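Rolldale Community Laundry
Progress report to the Michalski Fund, second period
Prepared by Skye Pollock, project coordinator
Tue 9 June

Summary

The laundry room is on schedule to open to residents at the end of the summer. The front-loading washers have been delivered, plumbing is complete on the long wall, and the electrical work has passed its first inspection. We are behind on the dryer vents and on the folding area. Spending is within the approved budget, with one change between lines that we ask you to approve below.

Work completed since the last report

The old boiler closet was cleared and the partition taken down at the beginning of May. This gave us 48 square feet more than the original plan showed, and we have used it for a utility sink and a rack for wet items. Wojciech Kozłowski's crew patched the floor where the partition had stood and sealed the whole room with two coats. The second coat went on late, and the room was closed for four days longer than planned.

Plumbing was done by Nulatari. Each washer now has its own hot and cold shutoff at waist height, so one machine can be taken out of service without turning off the others. The drain line was replaced from the standpipes to the street side of the building. The original quote covered only a repair, but the pipe was in poor condition once the wall was open, and Nulatari agreed to do the full replacement for an additional $2,000.

The electrical panel is in. The inspector asked for one label to be corrected and for a cover plate behind the sink. Both have been done and we are waiting for the second visit.

Washers and dryers

We bought front loaders, as agreed in the proposal. They use less water than the top loaders we had priced first, and two residents who use wheelchairs told us at the planning meeting that they could not reach into a top loader. Chunhua Li compared the door heights of several models before we ordered.

The machines are staying wrapped as far as possible while work goes on overhead. Dust from the ceiling is the main problem. Tarps are down on the floor and the bubble wrap stays on the cabinets until the painters are finished. We have asked everyone working in the room to leave the wrap in place, even when a door has to be opened.

Ryszard Szczepańska has started the checks that have to be done before we sign for the machines. For each washer he looks at the door latch and hinge, the glass, the rubber gasket around the opening and the inside of the drum, and he writes down any marks on the cabinet that can be seen through the wrap.

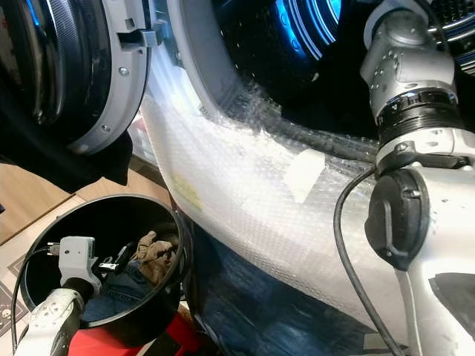 He also confirms that the shipping bolts are out before a machine is run. The first two washers have been through an empty cycle and a cycle with towels. One walked forward on the spin and had to be leveled again. The supplier, Katen, has accepted our list of small faults and will send a replacement for one detergent drawer that arrived cracked.

The dryers are in the building but not connected. The vent run in the drawings goes through a beam. Wellington Andrade has drawn a new route along the ceiling to the rear wall, and the landlord has approved it in writing. The duct has been ordered.

Resident use

We sent a short survey to every household in the two buildings and received 52 replies. Most people now take their laundry out by bus or wash by hand in the bathtub. Evening hours were the most requested, followed by Sunday morning. Several people asked for a place to wash comforters and work clothes separately from everything else. We plan to set one washer aside for heavy or dirty loads and to mark it with a sign.

A number of replies asked whether the machines would take coins. They will take a refillable card. Residents without a bank account will be able to add money in cash at the front desk.

Budget

The change we are requesting is to move $2,000 from furnishings to plumbing to cover the drain line. This would leave enough for the folding tables and a bench, but not for the wall cabinets. We would put up open shelves for now. No other line is over.

Problems and delays

The dryer vents are three weeks behind. The folding area cannot be built until the duct is up, so it is behind by the same amount. The painters have a second job in July and have asked us to confirm dates soon.

Next steps

Finish the acceptance checks on the remaining washers. Install the duct and connect the dryers. Paint the ceiling and upper walls, then remove the wrap and tarps. Build the folding tables. Train the front desk staff on the card system. Invite 10 households to use the room for a two-week trial before the general opening and collect their comments.

We would be glad to show you the room once the dryers are running. Please let Skye know by the end of the month whether the budget change is acceptable, as Nulatari's final invoice is due then.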